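I finished Flekmont a little after 2 a.m. and I am still buzzing! It's the third book in Duyên Bạch's river series, and if you bounced off the second one (I nearly did, all that tax law), please come back for this.

The story picks up in the winter of 1493 with Seo running the ferry alone, and for the first 47 pages hardly anyone speaks. I loved it. Then Wetov walks into the ferry house with the wrong coat on and the whole thing takes off. Bạch switches narrators every chapter, and the voices are so different that I never once had to flip back to check who was talking – even the miller's kid, who gets just 3 chapters, sounds like a whole person.

My one grumble is the map. Half the villages they pass through aren't on it.

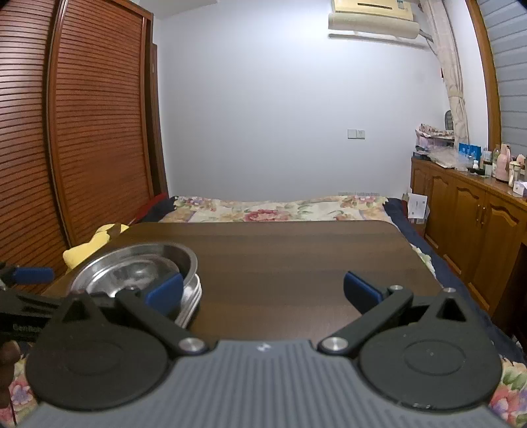

Steel bowl and yellow plush, on the dark wood table.

The chapter to watch for is 14, the one with the frozen bell. I read it twice and then read bits of it out loud to my sister over the phone. She has ordered her own copy, so now I have to keep quiet about Wetov until she catches up.

Recent posts
Timix, book one: a reread
My January library pile
Five ghost stories under 100 pages
Why I gave up on star ratings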